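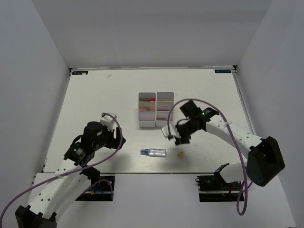
Catinca Căpraru told me on the way in that I should look at how people put small things away before I looked at anything they were selling, and I have to say it was the best advice I got at the Brorkstead open day.

I went up on Mon 23 March with a thermos and no real plan. The hall is bigger than it looks from the parking lot, and there were 120 stands this time, from the big shelving firms by the doors to a couple of people in the far corner with one folding table between them. I spent most of my morning with the tray and organizer people, which will surprise no one who has seen my sewing room.

What I liked best were the plain light gray trays, the kind with partitions running crosswise so you get a row of compartments. Two of them side by side, long edges almost touching, take up very little of a table, and it's a simple way to give everything a home – the tape measure, the odd screws, the little spray bottle that otherwise wanders all over the house. I stood there far too long thinking about my button drawer (you should see it, or maybe you shouldn't).

Kistoler had a whole aisle and a catalog with over 700 items in it, heavy enough that I left mine at the coat check until lunch. Maes was smaller and friendlier. The lady there let me move dividers around for ages and never once looked at her watch, and we ended up talking about spice jars and her mother's pantry.

Lunch was a cheese roll and a decent cup of soup at the Welby counter. The line was long but it moved, and I shared a bench with a couple who had driven in to find something for fishing tackle and were going home with a shoe rack.

In the afternoon there was a talk on sorting a workbench, in a side room with 175 chairs, nearly all taken. The speaker was a bit quiet for those of us at the back, but I did write down one thing: empty the whole surface first, then put back only what you used this week. I tried it on Tuesday evening and got as far as the left half.

They're opening again in August. Bring a bag with a shoulder strap, and park on the school side if you can.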